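Replacing slabs in front garden - gravel, setts or just patch it?
Posted in: Paths, Patios and Drives
July 2018

mossyboots
Right, our front path is a mess. Mix of concrete slabs and crazy paving, half of it rocks when you tread on it and I turned my ankle on the bin run last week. Had Dravlow round to quote and they want 3,000 to rip the lot out and lay new, which made me choke on my tea. Materials alone I can get for 550. Has anyone done it themselves? I can mix mortar, just about!

tinshed19
Did ours two summers ago and would never pay for it now. Hire a whacker plate, dig down properly, don't skimp on the sub-base. My back was ruined for a fortnight, mind.

Plumbago
Gravel. Cheap, quick, and you hear people coming up the path.

mossyboots
Cat + gravel = no thank you.

tinshed19
Gravel also ends up all over the pavement and in the hall. Sorry Plumbago but I hated ours.

Plumbago
Only if you don't put edging in! Ten years here and no bother. Each to their own.

quernstone
Before you bin the old stuff, have you thought about lifting it and relaying it? I like an irregular layout myself, big slabs with little blocks filling in between. The trick is the joints. Brush-in compound from Thibodeau has been fine on mine, the cheap tub I had before it washed out by August.

mossyboots
Ooh, hadn't thought of mixing sizes. What do you mean by little blocks, like setts?

quernstone
Setts or anything squarish. Sort of like so:
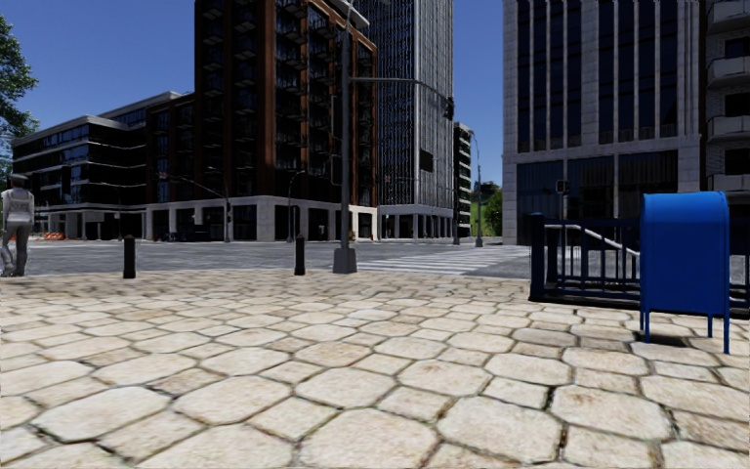

Big rounded slabs, small blocks in between, dark joints

Plumbago
Looks nice on a big plaza, bit busy for a front path if you ask me.

tinshed19
Those joints are too dark for my taste, I'd go for a sandy colour. Pale stone shows every stain too.

quernstone
Dark hides the muck! Don't listen to them, mossyboots.

mossyboots
Ha, I quite like it. Going to lift one corner on Saturday and see what's underneath. If it's all rubble I might be ringing Dravlow after all.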